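**Brurklow Dried Flower Room: progress report to the Abbasi Fund, September**

Thank you, first of all, for your patience with the lateness of our summer paperwork. The season ran away with us a little (it always does once the everlastings come in) and we thought you would prefer one full report now to two thin ones.

As you will remember, your grant of £2,164 was to help us turn the old seed store at Brurklow into a proper room for drying, sorting and arranging flowers, and to run open sessions there for people who would enjoy making something with their hands. I am glad to say that the room is in use, the sessions are going well, and most of the money has gone where we said it would.

## The room

The biggest job was the damp. We had hoped a good clean and a coat of paint would see to it, but the north wall needed more than that, and we lost most of a month waiting for it to dry out. It is now sound. We have put up hanging rails along the length of the ceiling, two deep sorting benches, and blinds that keep the light off the flowers while they dry, as the pinks fade badly in full sun. The second-hand dehumidifier we told you about has been replaced with a new one after it gave up in its second week. That was an extra cost, but we met it by making the shelves ourselves.

We also moved the potted plants into the room over the summer. This wasn't in the plan, but people like having something green and growing beside all the dried stems, and a few visitors have gone home with cuttings.

## What we have grown and dried

We set ourselves a target of 400 bunches by the end of the season and have reached 272. I would have liked to report a bigger number. The statice and the grasses did very well, the strawflowers came late, and we lost nearly a whole bed of larkspur to slugs in the wet spell. There is still a fair amount standing in the Kamer plot which we hope to cut before the weather turns, though I doubt it will carry us all the way to the target.

Quality has been much better than last year. Stems are drying straighter on the new rails and we are throwing far fewer away.

## The sessions

We have run 3 courses so far, each over several mornings. The first was on cutting and bunching, the second on wreaths, and the third on arranging dried material under and inside glass. I must admit I was nervous about that last one. Glass is heavy, it shows every fingerprint, and fluffy seed heads have a way of ending up everywhere except where you want them! But it has been by far the most popular of the lot, and we now have a waiting list for it.

People have been bold with colour, which has been a pleasure to see. We started them off with creams and browns, thinking these would be easier to put together, and within an hour everyone was asking for the brightest things on the shelf. We have changed the way we teach it as a result. Now each person picks their strongest colours first and fills in with the paler, softer material afterwards, turning the vessel as they go so that it looks well from every side.

Several people have told us that they come as much for the company as for the flowers. The kettle is on from ten o'clock, and the mornings often run past their finishing time.

## Still to do

The sign for the lane has not been made, and the step at the side door is still too high for anyone using a wheelchair. We have a price for a ramp and intend to have it fitted before the winter wreath sessions begin. We would also like better lighting over the second bench, where it gets rather gloomy by late afternoon.

The growers at Pristitz have kindly offered us a share of their surplus grasses, and we mean to collect these next month. With those in hand we should be able to offer a further glass course before Christmas, using up the smaller heads and broken stems that are no good for bunches.

You would be very welcome to visit on any of our open mornings, and we would be delighted to find you a place at the bench. 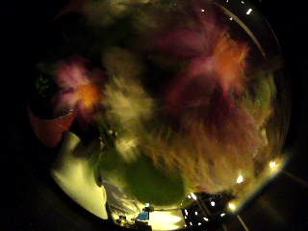

Receipts for the rails, the blinds and the new dehumidifier are in the envelope with this report, and the ramp quotation will follow as soon as we have it in writing.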